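Prillham Under-Sink Water Filter
Section 3: Installing and first flush
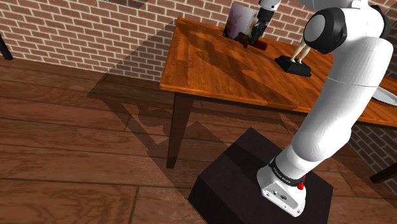

Do I need to shut off the water for the whole house?
Only the cold line under the sink. If that valve is stuck or leaks when closed, use the main and open the kitchen faucet to drain down.

Before you start

Needed: adjustable wrench, bucket, towel, tubing cutter or sharp utility knife, drill if your cabinet wall is solid wood. Pilot bits not supplied.

Check the part number on the filter head. 204 is the standard head, 206 is the one with the pressure gauge. Steps are the same for both except step 9.

CAUTION: Cold water only. Hot water will ruin the cartridge and can crack the housing.

CAUTION: Don't use thread sealant paste on the plastic fittings. White tape only, and only where the steps say so.

Mounting the bracket

1. Empty the cabinet. Lay the towel down, bucket on top.

2. Hold the bracket against the side wall. Leave a hand's width under the housing so the cartridge can drop out later. People skip this and then have to move the whole thing.

3. Mark both holes. Drill. Screw the bracket on, snug, not crushed.

4. Hang the head on the bracket. Arrow points toward the faucet side.

Connecting the water

5. Close the cold valve. Open the faucet and wait untill it stops running.

6. Undo the cold supply hose at the valve. Some water will come out, that's what the bucket is for.

7. Put the Flallau tee on the valve. Two wraps of tape on the male thread. Hand tight, then a quarter turn with the wrench. Reconnect the supply hose to the top of the tee.

8. Cut the tubing square. Angled cuts leak. Push one end into the tee and the other into the port marked IN, all the way, past the first stop. Tug it. If it moves, push again.

9. Run the second tube from OUT to the filter faucet. 206 heads: turn the gauge to face the cabinet door before you lock the tube, it won't turn after.

Note: Older kits came with a Malinowski saddle clamp in place of the tee. Still fine to use. See the sheet that came with the clamp, not this one.

Fitting the cartridge

10. Wash your hands. Take the wrap off the cartridge. Leave the O-ring where it is.

11. Wet the O-ring with tap water. No oil, no petroleum jelly.

12. Push up, turn right until it clicks. If there is no click it isn't in.

First flush

13. Open the filter faucet, then open the cold valve slowly. Spitting and gray water are normal at first. Carbon dust.

14. Let it run 15 minutes. Close the faucet, wait five, run five more. Don't drink any of it. Okay for plants.

15. Dry every fitting with a paper towel, then check again after an hour with a fresh one. Any damp spot, close the valve, pull the tube, recut, and start over from step 8.

CAUTION: Don't leave the house with a new install running until the one hour check is done.

Changing the cartridge

Rated for 1,450 gallons. Most kitchens, change it once a year, sooner if the flow drops off. Write the date on the label with a marker. Replacement is Pustetti cartridge 791, sold singly. Others may fit the head but dont seal right.

Close the valve, open the filter faucet to let the pressure off, turn left, pull down. Keep it upright, it will be full of water. Then steps 10 to 15 again.

Revised January 7, 2026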